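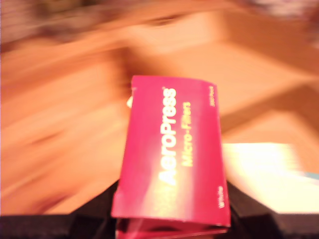 *Evelien Van Dijk*

Notes for session 2 - can machines do the chores yet? Short answer: some, slowly, if you let them. Longer answer is what we do this afternoon. Read before the practical please, half of you didn't last time.

## Where we left off

- factory robots: same part, same place, same move, all day. Solved decades ago, more or less
- house / small workshop: different thing each time, wherever the last person left it
- so the arm is rarely the problem. Knowing what to grab, where, and how hard - that's the problem

## Picking up one box

Box of AeroPress filters between two fingers. Tall narrow carton, held near the bottom end, most of the front panel left clear above the grip. Sounds like nothing. List what has to go right:

1. find the box among other stuff
2. decide which way up it is (the print runs sideways up the front, a label reader has to cope with that)
3. choose a grip. Low down, high up, across the narrow side or the wide one
4. squeeze enough to hold, not enough to crush. Thin card gives way before the motor notices
5. move without hitting the neighbours
6. put down and LET GO. Students always forget letting go. So do the machines

Grip low on a tall box and the top end can swing. Grip high and the weight hangs under you, nicer, but your fingers are then in the way at the shelf. No right answer, depends where it's going. Sketch both in the margin.

Also blur. A camera that rides along with the hand smears everything when the hand moves fast. Big lettering survives, small print goes first. Look at the size of the brand name, then try the small pale text on the same panel. If your program needs the small text, slow down or stop and look again. Costs time. Everything costs time, see below.

## Numbers from the Wetgate bench

Our own runs, September. Kitchen shelf job: take packets off a table, stand them on a shelf.

| | seconds per packet |
|---|---|
| person, not trying | 2 |
| arm, its good day | 40 |
| arm, with retries | 210 |

Retries are what kills it. One missed grasp and it goes back, looks, plans, tries from the other side, misses the same way. Geerts timed these and I trust the stopwatch more than the log, the log leaves out the thinking.

Does slow matter? Argue it both ways. In a shop, yes, someone is paying by the hour. At home, with everybody out till six - perhaps not. A dishwasher is slow too and no one minds.

## Chores, my guess

- **vacuuming flat floors** - done, you can buy it
- **boxes and cartons, known sizes** - nearly. Stiff, flat sides, easy to see
- **bags of rice, crisps, anything floppy** - poor. Shape changes when you touch it
- **folding laundry** - works in videos. Ask how many takes
- **opening a carton and getting one filter out** - no. Thin paper, stuck together, I can hardly do it myself
- **wiping up a spill** - the wiping yes, knowing when it's clean no

On the shop floor the Treline and Eridard cells (handout 1) get round most of this by cheating: trays, guides, fixed lighting, one product per lane. Cheating is fine. It's called engineering. But you can't ask a family to put their cupboards in lanes.

## Collecting practice data

We had 2000 recorded grasps by the end of last term. Sounds a lot. Most were the same few objects on the same table in the same light, and the succes rate dropped badly when we moved next door. Variety beats volume, up to a point. I don't know where the point is, if you do write it up.

## For the practical

- pairs, one on the stop button AT ALL TIMES
- bring one dry packet from home, stiff or floppy, nothing glass
- before you run it write down where you think the grasp will fail. Then run it
- note the failure in plain words. "Slipped out when lifted", not "error"
- swap packets with the next pair and do it again without changing any settings

Hand in one page. Question to answer: would you leave it alone in your kitchen for an afternoon, and what would you have to move out of teh way first?

Reading is the grasping chapter, skip the maths at the end, we do that in session 4.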